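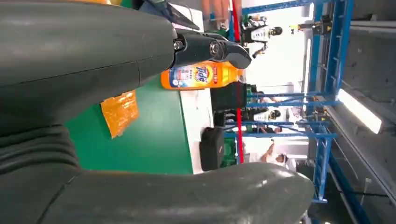
HOW STUFF WORKS AT HOME: Laundry

What's in the Bottle? All About Laundry Detergent

Have you ever gotten spaghetti sauce on your favorite shirt? I have. I got it on my sleeve, my collar and (somehow) one sock. Into the wash it all went, and out it came with the sauce gone. When I was a kid I figured the machine did all the work. It just sloshed and sloshed until the sauce gave up!

But try washing a greasy stain with plain water and you'll see there's a problem. Water and grease don't like to mix. If you've ever looked at a bowl of chicken soup, you've seen the little shiny circles floating on top. That's fat, and it stays in its own little puddles no matter how much you stir. So water can run right past a greasy spot on your shirt and leave most of it behind.

Detergent is the helper that gets them together. It's full of teeny tiny things called surfactants (say it "sir-FAK-tunts"). You can't see one, even with a magnifying glass. I like to think of each one as a tadpole. The head loves water. The tail can't stand water, but it loves grease! So when you stir a bunch of them into the wash, all the tails go poking into the grease, and all the heads stay outside in the water. Pretty soon there's a crowd of tadpoles around each bit of grease. The machine swishes, the grease lifts off the cloth, and away it goes down the drain.

Lots of detergents have another helper called enzymes (EN-zimes). Enzymes are like tiny scissors. Some kinds snip up egg and milk stains, and some kinds snip up starchy stuff like gravy. You have enzymes in your mouth and your tummy too, and they help break up your lunch.
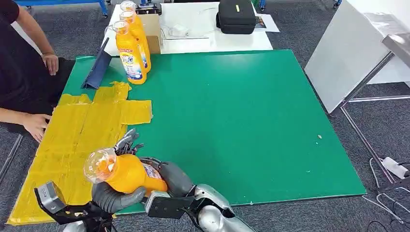
But why does it have to be such a bright color? My little brother thought it was orange juice! That came from a reader in Simham, and I'm so glad they wrote, even though it gave me a fright.

Companies pick bright colors so you can spot their bottle fast on a long shelf. If you're a grown-up pushing a cart past more than 200 things, you'll find a big splash of orange pretty quickly. The trouble is that juice comes in bright bottles too, and a kid who can't read yet only sees the color. So let's have a rule, and let's make it a big one:

Detergent is never for drinking, tasting or squirting. If it isn't yours to pour, leave it alone and get a grown-up.

If somebody does swallow some or gets it in their eyes, tell a grown-up right away, even if you think you'll get in trouble. At home, the bottle should live up high or in a locked cabinet, with its cap on tight.

Now let's talk about the cap, which is my favorite part. On many bottles the cap is a measuring cup too! There are lines in it. A small load might only need detergent up to the first line, and a big muddy load needs more. Some caps are see-through, and that makes the lines easier to check. 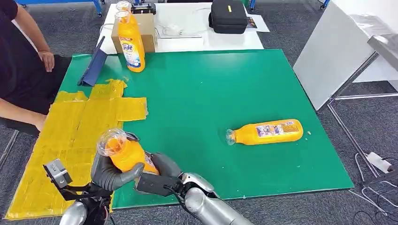
Find the clear cap on the bottle that's lying down.

You might think more detergent means cleaner clothes. I thought so too, and one August I helped myself to a giant glug of the stuff for one beach towel. It came out stiff and slimy and had to be rinsed all over again. Extra detergent can get stuck in the cloth, and then dirt sticks to it. Phooey!
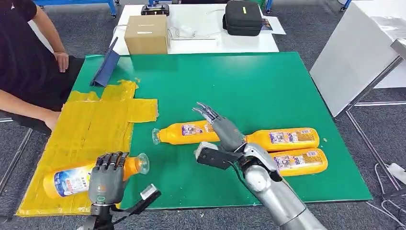
Labels are worth a good look, and you can do it without opening anything. Ask a grown-up to bring the bottle to the table. The front mostly shows off the name and the pictures. With the four orange bottles on the green mat, you can play a matching game: which labels have purple on them? Then have your grown-up turn your own bottle around, because the back is where the useful words hide. Hunt for "warning," "keep out of reach" and the directions for how much to pour.

Try It! The Runaway Pepper
(Good for ages 6 and up, with a grown-up. We use dish soap for this one. Leave the laundry detergent in the cabinet.)

Pour water into a wide, shallow dish.
Shake pepper all over the top. It floats!
Touch the middle with a clean finger. Not much happens.
Now put one drop of dish soap on your fingertip and touch the middle again.

Whoosh! The pepper zooms off to the edges. Water has a sort of stretchy skin on top, and the soap makes that skin weaker right where you touched it. The stronger skin farther out pulls away and takes the pepper along for the ride. Wash the dish out well if you want to do it again, or the second try will be a flop.

Next time: where do dryer fuzzballs come from?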